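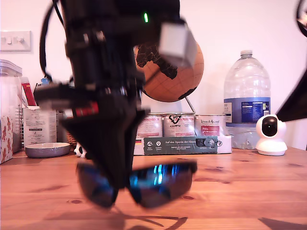
Travel swap table opens at Rudel, sunglasses go first

Quick one from the Rudel building on Chukwu Street. The travel swap is back on, and it's on one wooden table in the front room until the end of January. Doors at 4 p.m., out by 7.

Same rules as last year. Bring something you packed for a trip and never needed, take something you do. No money changes hands. Sunglasses were the big thing last time and look like being the big thing again. Aitana Bustamante, who runs the swap, says 40 people have signed up to bring stuff, up from 30.

"Everybody buys a pair at the airport," she said. "Then they get home and find the other pair. We always get sunglasses. What we never get is a decent umbrella."

On the table so far: dark sunglasses, a globe, food tins (one of them says "Vegan & Natural" in red script, so that's the camping dinner sorted), and a low box with "Auf den Spuren der Ahnen" printed on it. In the footsteps of the ancestors, for those without the German. It's been asked about already. Bustamante is holding it for a proper draw on the last evening, names in a hat.

The globe is the one people stop at. Tan oceans, black continents, thin metal stand. Africa facing out when we came by. It is up for swap but Bustamante wants something good for it. She turned down a neck pillow.

Food is new this year. Tins only, sealed, in date, nothing homemade. Last year's jam caused some bother and she didnt want to go into it. Anything left at the end goes to the Drirent pantry two doors down, which will take tins but not glasses, chargers or maps. 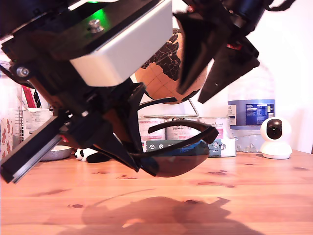

Dark sunglasses at the Rudel swap, with the globe and tins behind.

Peiyu Song came in with a bag of guidebooks and left with most of them. Wrong decade, she was told. She did get a luggage strap for the newest one. "I'll be back with my husband's hats," she said. "He doesn't know yet."

Guidebooks more than 7 years old are being turned away in general. Paper maps are fine at any age. So are phrasebooks.

Prescription glasses: please don't put these on the table. There's a seperate drop box for them by the door, and the optician at Orari collects from it. Plain sunglasses go on the table, with or without a case. Check the lenses for scratches first, wipe them, fold the arms.

Big items, ask before you carry them over. Suitcases only if the wheels turn. No tents, there's no space to open one out and look for holes.

The swap cost $600 to put on, most of it room hire, and Rudel members have covered that. Entry is free. You don't have to be a member and you don't have to have been anywhere.

Parking behind the building is closed for resurfacing. Use the Orari lot, side entrance, ring twice.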